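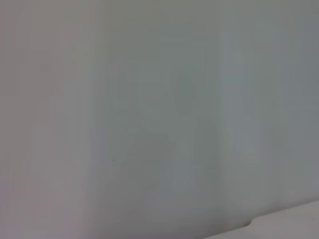 Page last changed in November, 22:24

Buria is a software package for controlling robot arms by means of a camera mounted at the wrist. It covers image intake, pose estimation, motion planning and the closing stage of an approach, in which the camera comes very near to a surface. Development began at Telwood under Taner Yurt, and the package is now maintained jointly by Telwood and Neves.

Background

Early versions of Buria were written for a single task, the placing of flat parts into shallow trays. A fixed overhead camera supplied the position of the tray, and the arm followed a planned path with no further correction. Errors in the mounting of the arm were carried through to the final position. Yurt proposed moving the camera to the wrist so that the path could be corrected during travel. The overhead camera was kept as an option and is still supported.

Structure

The software is divided into four processes, which exchange messages over a shared bus called Mivbridge. The intake process receives images and attaches a time stamp to each. The estimator compares each image with a stored model of the work area and reports a pose together with a confidence score from 0 to 100. The planner produces a path, and the controller turns the path into joint commands. Each process can be restarted on its own. The controller brings the arm to a stop if the planner falls silent for more than 700 milliseconds.

Close-range images

At very short distances a pale surface may fill nearly all of the image and appear out of focus. Soft changes in brightness are then of little use for locating the arm, as they have no sharp borders to which a position can be tied. A diagonal edge between two surfaces, or a single small dark speck, may be the only distinct mark available.

Buria handles such images in a separate mode known as near mode. In this mode the estimator stops matching against the full model and searches for straight edges and isolated points. An edge fixes the position of the camera in one direction only. A point can supply the other direction, provided that it is attached to the surface. Dust on the lens produces a similar mark, so the estimator checks whether the point moves between images in step with the motion of the wrist. A mark that stays in the same place while the arm is moving is added to a mask and ignored.

Near mode is entered when the confidence score falls below 73 and left when it has remained above that value for 24 images in succession. The gap between the two conditions was introduced by Nesrin Dönmez, after operators reported that the arm hesitated when the software switched repeatedly between modes.

Color and brightness

The estimator converts images to gray before searching for edges. Faint color casts, such as a pinkish tint on one side of a gray surface and a bluish tint on the other, are discarded at this step. An optional filter reduces broad pale bands, which can otherwise be taken for the borders of an object. The filter is turned off by default - it also weakens true edges that are slightly blurred.

Tooling

A replay tool distributed with the package reads recorded messages from Mivbridge and runs them through the estimator without an arm attached. Stored images are shown beside the confidence score and the mode in use. Settings are kept in a plain text file, and changes to the file take effect when the process is restarted.

Limitations

Near mode does not measure distance from blur, and it requires a separate contact sensor for tasks in which the arm must touch the surface. Glossy and transparent materials are not supported.

See also

Camera calibration
Motion planning
Visual servoing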